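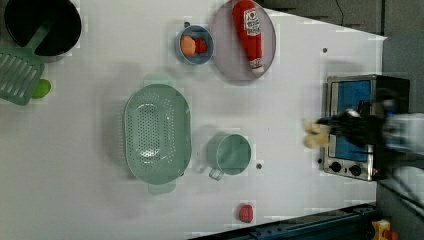 Toy kitchen set on the white table, from overhead. Oven on the right, colander and saucepan in the middle.

2021-01-26

Second go at the play kitchen layout for Tralwood. I spent most of the morning just putting things down and picking them up again, which was more fun than I'd like to admit on a timesheet!

What I like so far: the mint green. The colander, the saucepan and the slotted spatula all sit close enough in color that they look like one family, and then the blue bowl and the ketchup bottle jump right out. On the old table (the gray one, August layout) everything went kind of muddy. The white top is way better, even if it does show every fingerprint.

What bugs me is the colander. It's huge next to the oven. I know kids don't care about scale, but I do, and I keep wanting to swap it for the smaller one in the Cedia box. Will dig that out tomorrow. The gray plate is fine, a bit boring. The tomato-looking thing and the orange egg stay in the bowl together - I tried them loose before lunch and they rolled off the table 5 times.

Oven: knobs turn OK. I wiped the blue window with the Tukier cleaner and it came up nicely. Do NOT use that on anything with printing on it, I took half a label off a spare bottle last week. Soap and water for the ketchup.

Weights, since I had the scale out anyway: colander and saucepan together 295 g, the whole crate packed up 951 g. That leaves plenty of room under the Gunnlaugsson shelf limit, so the crate can go up top and we get the floor space back.

Still to do:
- find a second plate, any color but gray
- 2 more pieces of fruit for the bottom side of the table, it looks bare down there
- ask Tralwood if they want the black pot in or out (I vote in - it's the only thing that looks like a real kitchen)
- new lid for the crate, the clip is cracked again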